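The Fullow Road: Women, Work and the River Mills
Winovico Press – paperback and ebook

Available in PDF, EPUB and Kindle-ready format. 313 pages, 14 maps, index. Ships from our warehouse in 5 working days, ebook link comes by email right away.

A history of the mill towns along the Fullow, told through pay books, letters home and church minutes. Starts with the first boarding houses and ends when the last spinning floor shut. Slaoui chapters are the longest – most of the surviving letters came from there.
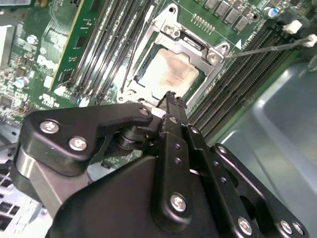
Eight chapters, each on one town. Read them in any order, tho the strike chapter makes more sense after Zillo. The author keeps to small stuff, what a loom girl paid for soap, who got fined for talking. There's a good long section on machine tending, and on hands working close to parts that didn't forgive a slip. Anybody who has seen a bare processor sitting in an open socket, with a pointed metal finger right up against its edge, will get the idea. Same narrow margins, bigger machines. Notes are at the back, not the foot of the page.

New in this edition: corrected wage tables, a longer preface, two letters left out of the first printing. 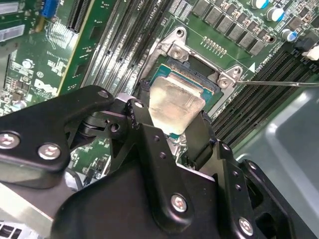
Formats and ordering

Paperback – sewn binding, matte cover. Ebook – all three file types in one download, no extra charge. Library copies, use the trade form and put the branch name in the notes box. Classroom sets of 14 or more get free shiping.

The PDF keeps the print page numbers so it's the one to cite from. EPUB reflows, fine for phones.

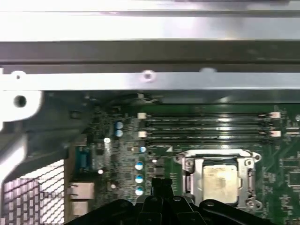
Maps in the EPUB are smaller, zoom in or use the PDF for those. Large print is planned for January, price not set yet. Returns on paperbacks only, unread, with the packing slip.

Also from Winovico: Zillo Parish Letters, Slaoui Cookery Notebooks.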